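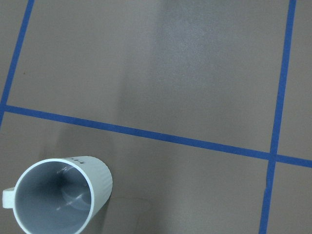
Staner demande pourquoi une tasse devrait toujours avoir la même place. La réponse est simple : un objet bien rangé se retrouve vite.

Pour ranger une table, on peut la partager en cases avec du ruban adhésif de couleur.

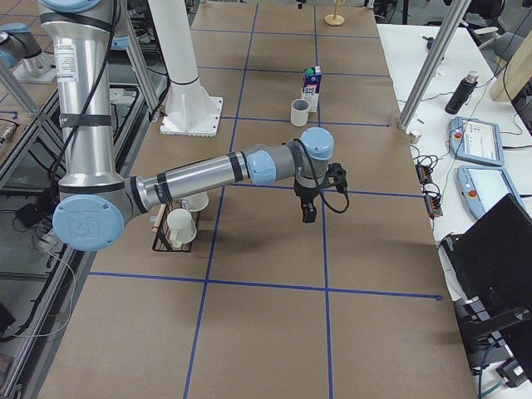 On choisit ensuite ce qui va dans chaque case - le lait d'un côté, les tasses de l'autre. 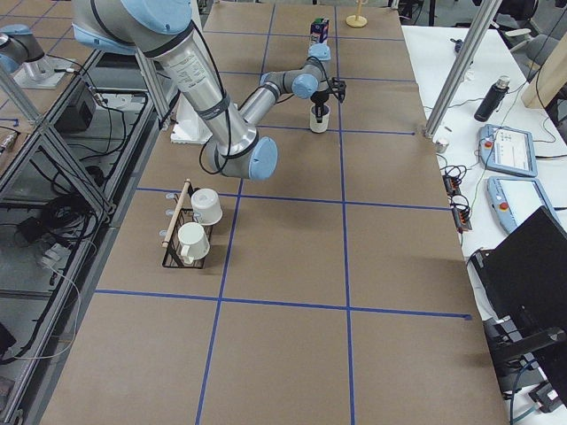

Les tasses sont fragiles et se cognent facilement. Il convient de les poser une par une, sans hâte. Un panier en fil noir peut en recevoir 2. Le fascicule Fuletti propose 8 exercices de rangement aux jeunes lecteurs.

Le lait se tient toujours debout, bouchon fermé.
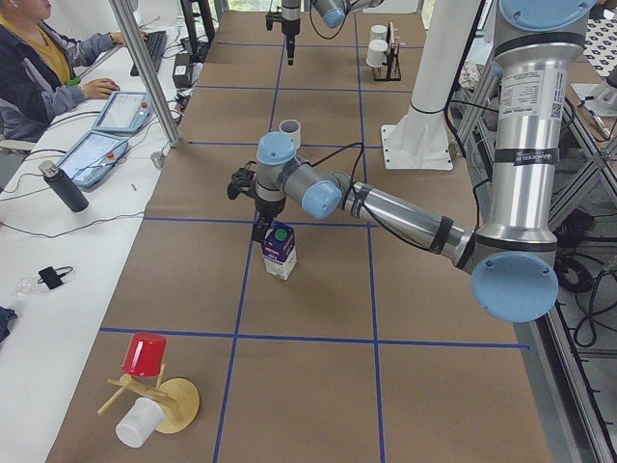

Brique de lait à bouchon vert.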